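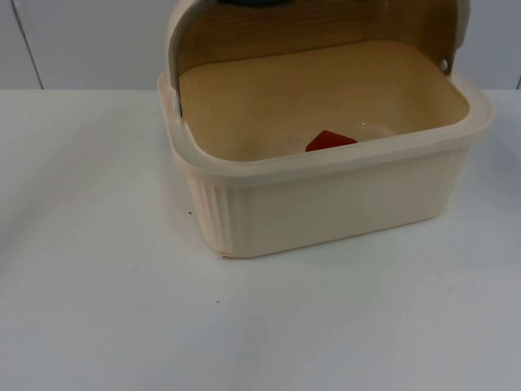

Cream bread box with the lid raised, on a white tabletop.

Skultthorpe Homeowners Association
Minutes of the Board Meeting, 18th May

Present: Pushpa Kashyap (chair), Nisha Rawat (secretary), board members for Phases 1 and 2, and the account manager from Rana Property Management. Quorum was met. The meeting was called to order at 7:00 p.m. in the clubhouse.

1. Minutes of the last meeting
Approved with one correction. Item 6 should read "north gate" and not "main gate."

2. Listings and resale packets
The manager reported that 39 homes in the community are now listed for sale, most of them in Phase 2. Rana prepares the resale packet for each one. Several listing agents have asked for packets before the seller signed the request form. The board confirmed that no packet goes out without the signed form and the fee.

Ms. Rawat said that two online listings give the wrong monthly dues. They show the amount from before the January increase. Rana will write to both agents and ask for a correction. The current dues amount will also go on the front page of the association website.

3. For sale signs
The rule allows one sign per lot, set back from the sidewalk. A Phase 1 owner asked in writing if an open house sign may also be placed at the Otarach Lane entrance. The board discussed weekends only, with signs removed by dark. Motion to allow one directional sign per open house at that entrance, on the day of the open house only. Seconded. Passed, with one opposed.

4. Lockboxes on common property
Lockboxes have been found on the pool fence and on the mail kiosk. The board agreed these must be on the seller's own door or railing. Rana will tag the ones now on the fence and remove them after 3 days.

5. Wasari Court lots
The builder has turned over the last of the Wasari Court lots to the association's maintenance area. The landscaping contract does not cover the strip behind the court. The contractor quoted $1,258 for the first cleanup and $778 a month after that. Ms. Kashyap asked if the monthly price includes irrigation checks. The manager did not know and will find out. Cleanup approved. Monthly service tabled until the answer is in.

6. Rental cap
Tabled at the last meeting and taken up again. The attorney's letter was passed out. A change to the cap needs a vote of the owners, so the board cannot act alone. Discussion on whether to put it on the ballot for the annual meeting. No motion made. Owners who want to comment should write to the secretary.

7. Owner comments
An owner on Otarach Lane asked when the street light by the culvert will be fixed. The work order is with the utility. Another owner asked for the guest parking map to be included in the resale packet. Rana will add it.

8. Next meeting
Date to be posted at the mail kiosk and on the website. Adjourned at 8:25 p.m.

Submitted by Nisha Rawat, Secretary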